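Home | News | Results | Schedule | Shop | Contact

Print this story | E-mail this story

Drurthorpe crews get a new look for the fall races

August 19, 2021

Anyone who has spent an evening in the stands at Drurthorpe knows how hard it can be to tell one pit crew from another once the sun drops behind turn three, and the folks who run the track have finally decided to do something about it. Starting with the next race night, every team in the late model class will wear matching crew shirts with the car number printed large across the back, and we think they look just wonderful.

The shirts are being printed by Camacho, the little shop over in Clondstead that has been doing hats and jackets for local racers for years now. The first order came to 382 shirts, enough for all 44 teams that have signed up for the fall, with a few left over for the scoring tower and the push truck drivers. 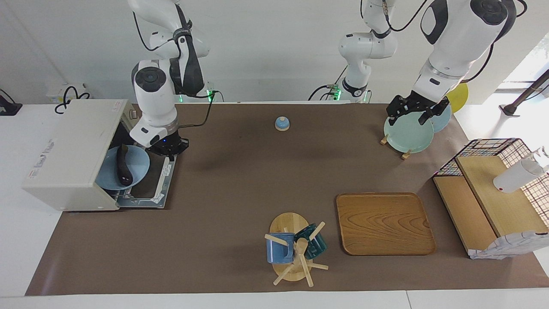

Teams were asked back in May to send in their colors and sponsor logos, and most of them did (a few needed a gentle nudge or two, as always!). Those that didn't get their artwork in will have a plain black shirt with a white number for now, and they can add their sponsors when the second batch is printed over the winter.

Fans haven't been forgotten either. Camacho is holding back 100 shirts with the track logo on the front, and these will be sold from the trailer by the main gate, in youth and adult sizes, for as long as they last. Dotmont, the parts store out on the county road, is chipping in toward the cost of the crew shirts, so you'll see its name on the left sleeve of every one.

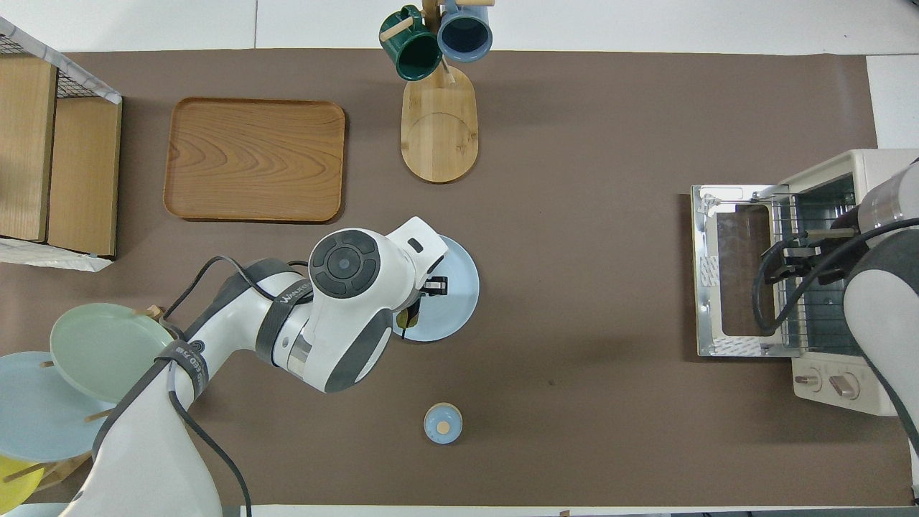
A light blue plate on the brown work surface.

Crews can pick up their boxes at the pit office any time before the drivers' meeting. Please bring your team's registration slip, and do check the sizes before you head home, as swaps are a lot easier on the spot.

Print this story | E-mail this story

Reader comments

dirtfan51: About time! Will the fan shirts come in 3XL?

turn4mom: Love this. My boys will want one each, so save me two.

oldpushtruck: Still have my shirt from the first season and it still fits, sort of.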